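Gurthorpe Household Recipe Corpus
Data card, release 2

Maintained by Annick Joly and Agathe Hamel, Semov Institute for Domestic Records
Last revised 4 Aug 2021

Summary

The Gurthorpe corpus contains 2726 handwritten recipes, transcribed from household notebooks deposited with the Institute. It is intended for the study of everyday written language, kitchen vocabulary and informal units of measure. It has not been tested for cooking, and the Institute accepts no responsibility for the results of following any recipe in it.

Contents

Each record holds a transcription, a normalized version and a short note on the source notebook. Spelling, abbreviations and crossed-out words are kept in the transcription. The normalized version expands abbreviations such as "tsp" and "mod. oven" and applies current American spelling. Quantities are never converted. A teacup remains a teacup.

Transcription

Every page was read by two transcribers working separately. Differences were settled by Agathe Hamel, and each decision is recorded in the field named "ruling". Words that could not be read are marked with a question mark in square brackets. Stains and torn corners account for most of these - the baking sections suffered more than the rest.

Fields

id: record number, stable across releases
title: as written, blank where the notebook gives none
text_raw: transcription
text_norm: normalized version
heat: oven, burner, both or none
ruling: editor's decision, where one was needed

The heat field was added in January. It records only what the writer states or plainly implies. Cooktops and ovens of different kinds are not distinguished.

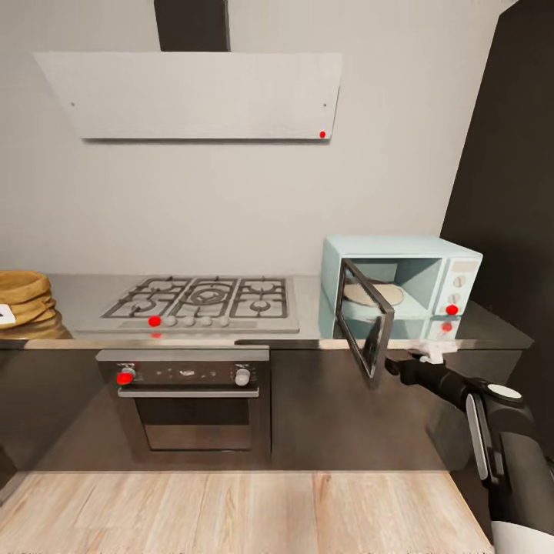
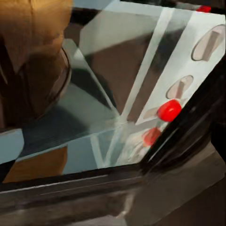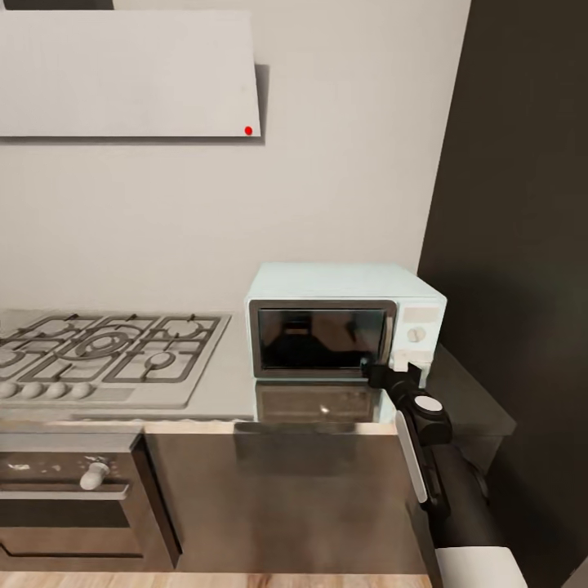
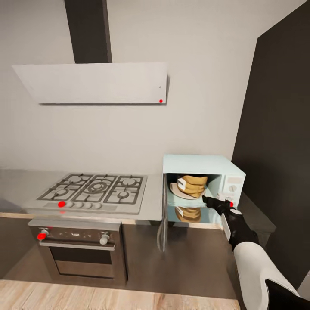
Known limits

Baking and preserves are heavily represented, and weekday meals are scarce. Writers seldom noted dishes they knew by heart. Notebooks from the Bastent deposit often give ingredients without a method, and their records may have up to 2 empty fields.

Personal names in the margins have been replaced by initials, except where a name forms part of the title.

Terms of use

The corpus may be used for research and teaching. Publications should name the corpus and the release number. Copies may not be sold. Requests to view the original notebooks should be sent in writing to Annick Joly at the Saithong reading room - scans are not supplied by mail.

Corrections are welcome and should quote the record id. Accepted corrections appear in the next release.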